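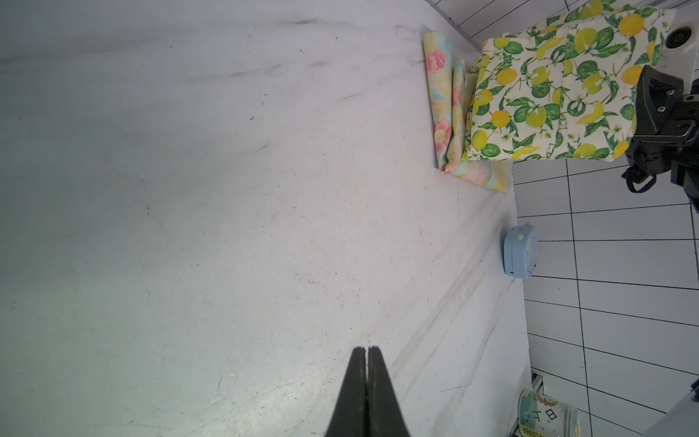
탁자 상판. 안쪽 가장자리에 접어 둔 천 두 장.

월브리지 공개 기록 열람함 2형
제조: 트로셤 사무기기
상품번호 457

상품 소개

시의원의 이해관계 신고서는 법에 따라 누구나 볼 수 있습니다. 다만 어느 건물 몇 층에서, 누구에게 말을 걸어야 볼 수 있는지는 법에 적혀 있지 않습니다. 월브리지 열람함은 그 틈을 메우려고 만든 잠금식 서류 열람함입니다. 신고서, 선물 수령 대장, 후원금 내역, 수의계약 목록을 한자리에 꽂아 두고, 읽을 수는 있되 들고 갈 수는 없게 했습니다. 들고 가고 싶어 하는 분이 대체로 신고서를 쓴 본인이라는 점은 설계 단계부터 고려했습니다.

1형을 쓰시던 고객께서는 달라진 점부터 궁금하실 겁니다. 1형은 열쇠가 하나였고, 그 열쇠는 보통 의장실 서랍에 있었습니다. 2형은 열쇠가 2개이며 둘을 함께 돌려야 열립니다. 하나는 의회 사무국이, 다른 하나는 감사 부서가 보관하도록 권합니다. 두 부서가 서로 말을 안 하는 기관에서는 개함에 시간이 걸립니다. 저희로서는 고칠 수 없는 부분입니다.

구성품

본체, 열쇠 2개, 서류 고정대, 칸막이 10장, 열람 일지 한 권, 벽 고정 나사 한 벌. 칸막이에는 색인표가 붙어 있으며 '선물', '출장', '친족 거래', '기타'는 미리 인쇄되어 나갑니다. '기타' 칸은 1형보다 두 배 넓습니다. 고객 의견을 반영한 결과입니다.

열람 일지

누가 언제 무엇을 보았는지 적는 장부입니다. 쪽마다 일련번호가 찍혀 있어 한 장을 뜯어내면 번호가 빕니다. 파팅턴 시의회에서는 납품 첫해 2월에 일지가 통째로 없어졌고, 이 경우에는 번호가 비지 않습니다. 그 뒤로 일지는 본체에 사슬로 연결해 출고합니다. 사슬은 별도 요금이 없습니다.

설치

벽에서 한 뼘 정도 띄우고 바닥이 고른 곳에 두십시오. 민원실 입구 옆이 가장 좋습니다. 복사기 뒤, 비상계단 밑, 의장실 안에 설치하신 경우에도 보증은 유효하지만, 설치 확인서의 '공개 장소 여부' 칸에는 저희가 본 대로 적습니다. 이전 설치는 유상이며, 선거 직후에는 예약이 밀립니다.

가격

본체 1,829파운드, 배송비와 부가세 별도. 공공기관은 후불 결제가 됩니다. 견적서의 품명을 '사무용 가구'로 바꿔 달라는 요청은 받지 않습니다. 저희는 견적서에 물건 이름을 그대로 씁니다. 조금 더 싼 곳을 찾으신다면 브레턴 보급형이 있습니다. 칸막이가 없고 열쇠가 하나이며, 그만큼 문의 전화도 적은 제품입니다.

구매 고객 의견

"전임 의장이 쓰던 철제 서랍장을 치우고 들였습니다. 첫 주에 지역 신문 기자가 와서 한나절을 앉아 있었고, 다음 주에는 의원 몇 분이 자기 신고서를 수정하러 왔습니다. 열쇠가 좀 뻑뻑합니다."
사미나 유사프자이, 의회 사무국

"튼튼하다. 필요 이상으로 튼튼하다. 나는 숨길 것이 없는 사람이지만 사슬은 보기에 좋지 않다."
딕비 로더, 시의원

판매자 답변: 로더 의원님, 소중한 의견 감사합니다. 사슬은 검은색으로도 주문하실 수 있습니다. 유사프자이 님, 열쇠 구멍에 흑연 가루를 조금 넣어 보십시오. 기름은 먼지가 엉기니 쓰지 마십시오.

자주 받는 문의

열쇠를 하나 잃어버렸습니다. 기관장 직인이 찍힌 분실 사유서를 보내 주시면 자물쇠를 통째로 교체해 드립니다. 열쇠만 따로 복제해 드리지는 않습니다.

내용물을 잠시 비워 둬도 됩니까? 제품에는 이상이 없습니다.

전자 공개로 바꾸면 필요 없어지지 않습니까? 그런 기관에 납품한 것도 여러 대입니다. 누리집 개편 중에 찾는 분이 많습니다.

반품

미개봉 상태라면 수령 후 10일 안에 반품하실 수 있습니다. 서류가 든 채 돌아온 제품은 서류를 발신 기관의 감사 부서로 등기 발송한 뒤 환불을 진행합니다. 등기 요금은 환불액에서 뺍니다.

가격 및 사양 최종 수정: 2019년 10월 29일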